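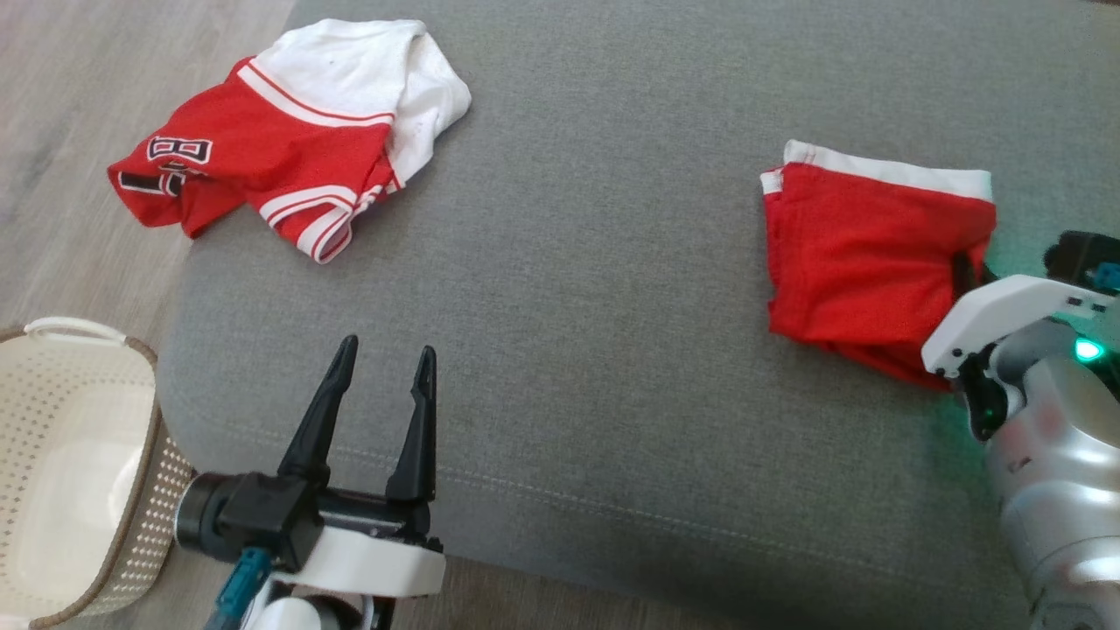 4.2 Choosing where to take hold

9 min read

Of all the parts of Talebi, our folding and tidying software, the grasp chooser is the one we have rewritten most often, and we would like to spend a little time on it, as the version we settled on in June is much simpler than the one we set out to build. It takes a color picture from the head camera and one from each wrist, and it returns a short list of places where two fingers might reasonably close on the cloth, each with a score and an approach angle.

The head view does the coarse work. It finds the pieces of clothing, draws a rough outline of each, and decides which arm should reach for which piece, with a small penalty whenever the two arms would have to cross. We had hoped this view would also be enough to pick the grasp point, but a crumpled shirt seen from above gives very little away about which layer is on top, and in our early runs the planner was confidently wrong on thick folds and on anything with a lining. 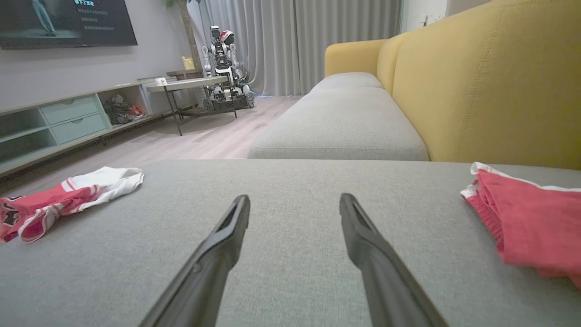
The wrist cameras are therefore given the last word. Once an arm comes within reach, the Redska module throws out the head camera's guess, keeps only the outline, and scores the cloth again from close up. It was trained on 3,532 hand-marked wrist pictures, of which 709 were set aside for testing. Marking them was slow, patient work, and we are grateful to everyone at Trosness who sat through it with us. The labels mark edges, hems and waistbands separately, and the chooser adds a small bonus for waistbands, where a gathered band gives the fingers something to close on. We set that bonus by hand and left it alone for all the runs reported in this section.

Figure 4. Wrist view, with the fingertips meeting just below the waistband of a red garment.

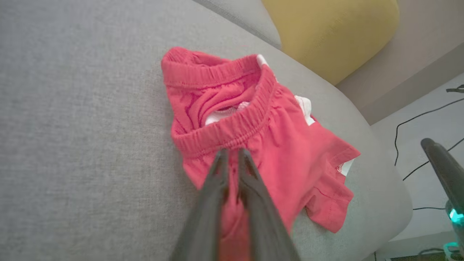
Fatemeh Ranjbar, reading a draft of this section, wondered whether the bonus was hiding a weakness in the scoring, and whether a planner that truly understood layers would need it at all. We think the question is a fair one. With the bonus removed, the chooser still finds a usable point on most pieces, but it wanders more between one picture and the next, and the arm hesitates on its way down. Smoothing the scores over several pictures cures some of that wandering at the cost of a slower reach, and we describe that version, along with its settings, in Section 4.3.

813 shares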